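Skevia Grocery Receipts

Line-item text from printed grocery receipts, with a product category for each line. Version 2. Maintained by Estela Urrutia and Tiago Sampaio.

Last updated Apr 13, 2021

What is in it

The set holds 819 receipts from small food stores. Each receipt was scanned flat, read with OCR, and then corrected by hand. We release the corrected text and the category labels. The scans are not part of the release.

Every line on a receipt becomes one row. Lines that are not products (subtotals, tax, deposit charges, coupons, loyalty points) are kept and marked with their own type, so that the rows still add up to the printed total.

Files

receipts.csv has one row per receipt
lines.csv has one row per printed line
categories.csv is the category list with a short note for each
splits/train.txt, splits/test.txt hold receipt ids only
tools/check_totals.py compares line sums with printed totals

The test split has 200 receipts. Everything else is in train. No store appears in both.

Fields in lines.csv

receipt_id: matches receipts.csv
line_no: position on the receipt, starting at 1
raw_text: the line as printed, including abbreviations and odd spacing
clean_text: the product name written out in full, where we could work it out
qty: blank if the receipt does not print one
unit_price, line_price: in the currency of the receipt, with a period as the decimal mark
line_type: product, discount, deposit, tax, total, other
category: filled in only when line_type is product

Do not fill a blank qty with 1. Some stores print weighed goods with no quantity at all, and the price is then the only number on the line.

Categories

There are 33 categories. They follow the way a shopper would group things in a kitchen and take no account of store departments. Canned fish is under fish, frozen peas are under vegetables, and pet food has its own category even where the store files it with dry goods.

Drinks caused the most trouble. Version 1 had a single category for all of them. It is now split into water, soda, juice, coffee and tea, and alcohol. Flavored sparkling water goes under soda if the receipt name mentions sugar or syrup, otherwise under water. Drinkable yogurt stays in dairy.

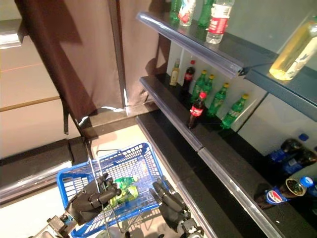
Two green bottles in a blue basket. Category: soda.

Multipacks are a related problem. One store prints a pack as a single line, another prints each bottle and then a discount. We left both as printed. If you need item counts, group by receipt_id and clean_text first, and expect to write some rules of your own for the packs.

How the labels were made

Each product line was labeled by one person and checked by another. Where they disagreed, Estela made the final choice. A line stays as "unclear" when the abbreviation could stand for more than one product. Please do not read "unclear" as a category of goods.

The clean_text field was written by Tiago, using price lists supplied by the stores where we had them. Cunha and Ivetti gave us full lists. For the other stores, he worked from the receipt alone, so names there tend to be shorter and less exact.

Personal data

Card digits, cashier names, loyalty numbers and phone numbers were removed before labeling. Times of purchase are rounded to the hour. Store addresses are replaced by a store id. If you find something we missed, send us the receipt_id and line_no and we will take it out of the next version.

Known problems

Faded paper. The last few lines of some receipts could not be read. These have truncated = 1 in receipts.csv, and check_totals.py skips them.

Accents. Older registers drop them in raw_text. They are restored in clean_text, but not always the same way for the same product.

Ultus receipts print the discount above the product it applies to. All other stores print it below. The parent_line field handles this, so use it instead of line order.

Changes since version 1

Drinks split into five categories
parent_line added
Duplicate receipts removed
Deposit lines no longer counted as products

A fix for the accent problem is planned for June.

Use

Free for research and teaching. Please name the dataset and the version number in anything you publish.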